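Progress report to the Trusstead Fund
Household Chores Project, second reporting period
Prepared by Soudabeh Yazdani, 6 Aug 2025

The question you asked us to answer is whether a machine can take over ordinary tidying in a home that has not been prepared for it. Our answer at this point is: parts of it, slowly, and with a person nearby.

Work since March has covered two chores, clearing a table and picking up trash from the floor. Tahmineh Shirazi runs the recording sessions in homes, where people do the chores by hand with a gripper tool. Maksym Bilyk trains the control software on those recordings and tests it on the arm at our Fosusside workshop.

We now have usable recordings from 37 homes. Sorting them took longer than planned. In eight homes we had to repeat the session after the first recordings failed our tracking check, mostly from fast turns of the wrist. Khrystyna Marchuk has rewritten the instructions for people doing the recording, and the sessions held under the new version have passed.

Table clearing is the stronger of the two. The arm handles boxes and cups well enough that we have stopped changing the grasping part. It still stacks things badly and it does not know what to keep. A letter and an empty envelope get the same treatment.

Trash pickup is behind schedule. Stiff items are fine. Soft packaging is the main problem - a snack bag folds when the fingers close, and the arm often lifts it by one corner and loses it on the way to the basket.
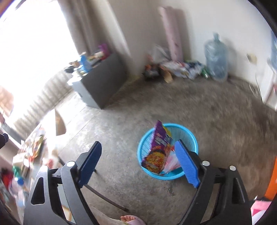 The basket itself also needs work. A light one tips or slides if the arm touches the rim, and once it has moved, the software keeps aiming at the old spot. Maksym is adding a second look at the basket before each release. We expect to test that at Fosusside first and then in two of the homes.

Spending is within budget except for travel, which ran over on account of the repeat sessions. Rónán Cullinane will send the revised travel figures separately. We are not asking for more money, but we would like to move the unspent equipment funds into travel and need your written approval for that.

Next period: finish the basket change, record more soft packaging, and leave laundry until trash pickup is steady.

Contact: Soudabeh Yazdani, Household Chores Project, Fosusside | Back to top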